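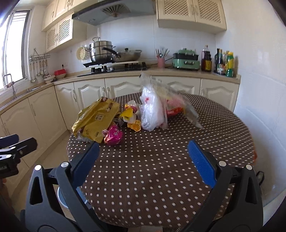

Is the Vakby swing trainer worth $112 for a weekend hitter?
Only if you already take cuts several times a week. Everyone else can get most of the same work out of a plain tee and a bucket of balls.

The Vakby is a weighted sleeve that slides over the barrel and clicks when your hands get through the zone on time. At least that's the claim. I used it for 15 sessions with my Tuesday night league team and I still couldn't tell you what the click is measuring. A lazy swing with a hard wrist flick sets it off every time. Zodwa Ngcobo, our shortstop and the best contact hitter we have, got fewer clicks than I did. I bat ninth.

The box promises faster bat speed after 400 swings. I did the 400. The radar unit at the Brunow cages gave me the same numbers as in November, give or take a mile an hour, and I'd put that down to the radar.

Build quality is fine. The sleeve stayed tight on a 33-inch wood bat and slipped twice on Khurram Jadoon's composite, once far enough that he quit using it. The instruction card is one page, half of it about registering for the app. I skipped the app.

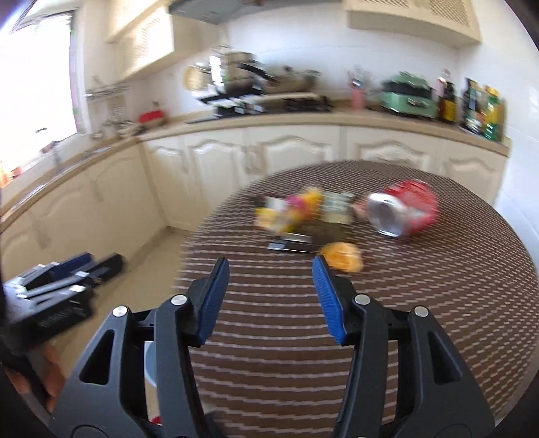

Can kids use it?
The smallest sleeve is made for adult barrels, and it wobbled on my nephew's youth bat even with the rubber insert in. I took it off after a few swings.

For comparison, the Olar donut costs $40, does nothing clever and warms you up just as well. The Vakby comes with a one-year warranty, but return shipping is on you. Mine is going up for sale at the cages.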